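Visit report: student handling project at Graltunano, open afternoon

The technical college at Graltunano opened its workshops in April 2026, and I went to see the second-year automation project, Birik. The brief given to the students is narrow. Two arms must take hold of a closed carton on a cloth-covered bench, lift it and set it down again inside a marked limit. Merja Rantala supervises the course and wrote the assessment rules.

Teams are formed in September and work in groups of two. Each group has 40 hours of bench time, logged in a shared book. The control software, Jaluler, is supplied; the students write the approach and grip routines themselves. 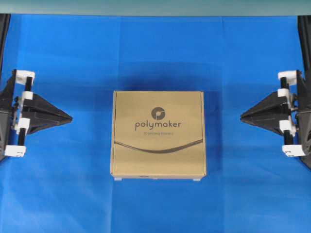 The arms are driven by hand first, and the joint positions are stored for replay. Rantala prefers this order because faults in the hand-driven run are easy to spot. Lateral error at the point of grip is the main cause of lost marks - a carton gripped off centre turns as it leaves the bench. The permitted error is 20 mm, which some groups found generous and others did not.

Lighting was discussed at length. The blinds stay down during assessed runs, and exposure is fixed on all cameras. Blur on fast moves remains an open problem.

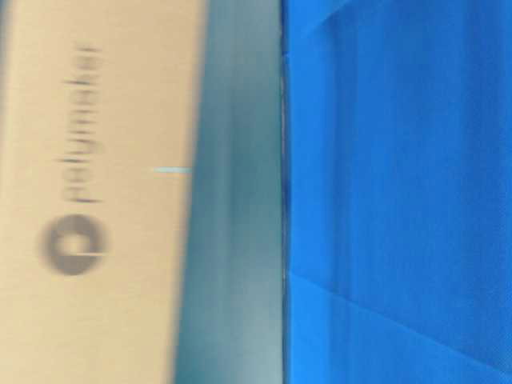
Graltunano Technical College - Department of Automation and Handling

Grip force is limited in software. The first limit was too low for a full carton and was raised after the winter tests. I asked about force sensing at the fingers. It has been costed, but the money went on spare motors.

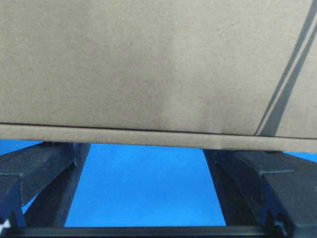 Gripper fingers at the lower edge of the carton, wrist camera.

Questions were taken at the bench. Most concerned cycle time, which is not assessed this year. The written reports will be kept in the department library, and visitors may ask to read them.

Related items
Carbone: notes on a student welding cell
Jaluler set-up guide for new groups
Birik assessment rules, second year
Open afternoon: directions and parking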